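# Chapter 6: Gears, Before They Are a Gearbox

A gear on its own does nothing. It sits there with its teeth out, looking important, and waits for a second gear to argue with. Most of this chapter is about that argument: who turns faster, who pushes harder, and who ends up paying for it.

Start with the bad news. You can't get something for nothing out of a gear train. If a motor spins at 600 turns a minute and you want 100, you can have it, and you'll get more twisting force in the bargain, minus whatever friction pockets on the way. Students at Gredergate have spent years trying to find the exception. The department still pays its electric bill.

Before any of the math, get used to the parts when they aren't doing their job. Loose gears on a bench are a humbling sight.
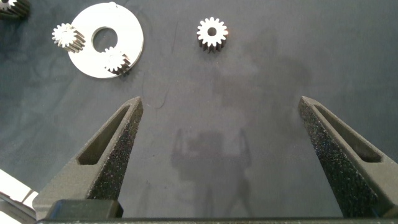
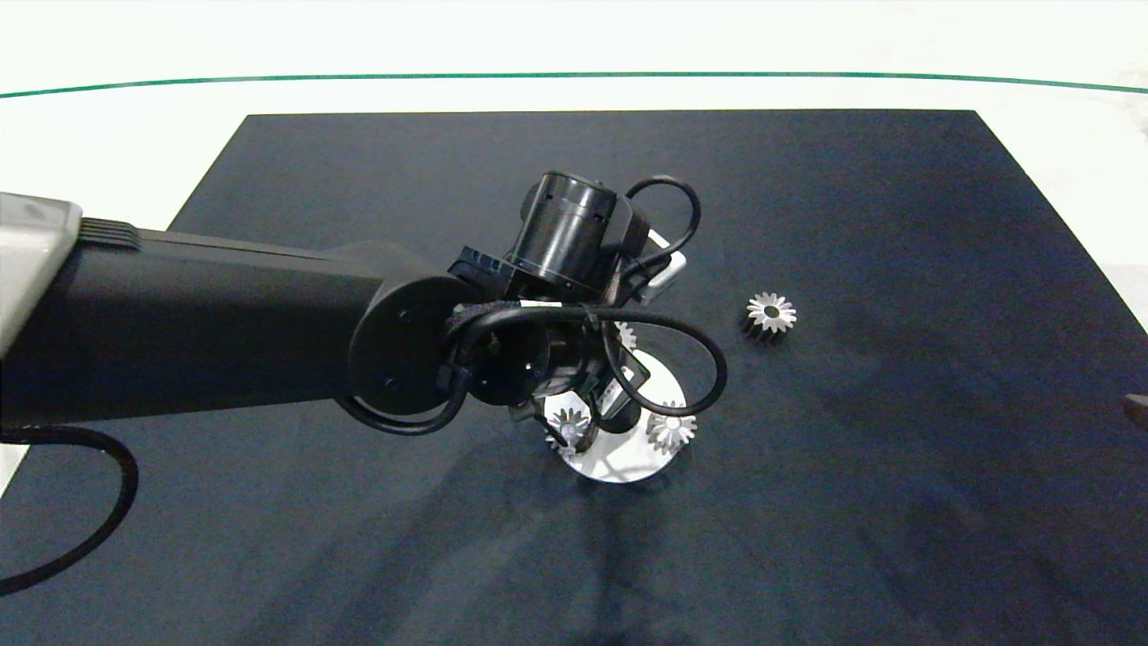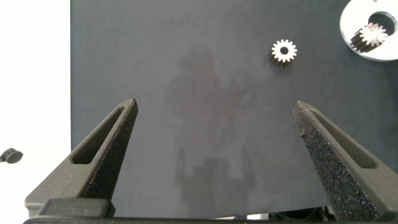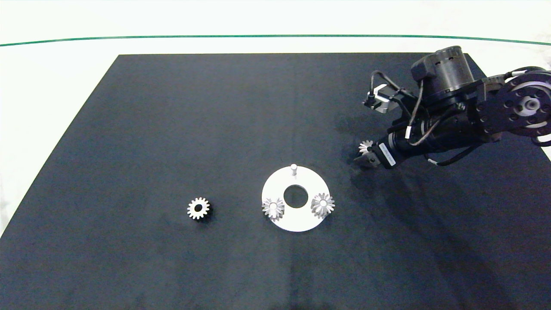
Small gears, a round plate with a hole in it, a dark mat.

Three words will do for now. The *bore* is the hole through the middle of a gear. The *face* is the flat end. The *teeth* you can find yourself, usually by picking the thing up in a hurry.

Two gears mesh properly only if their teeth are the same size. The gears themselves needn't be. A pinion with teeth of one pitch and a wheel with teeth of another will turn together briefly and expensively, as the Hiletti winch in Section 6.4 will show.

**Warm-up 6.1.** Find a hand-cranked can opener, salad spinner or eggbeater. Turn the handle once and count how many times the business end goes around. Write the ratio down. Then turn it backward and see whether the answer changes. Keep your figure, as you will need it in Section 6.2, where we finally take the lid off the Robichaud mixer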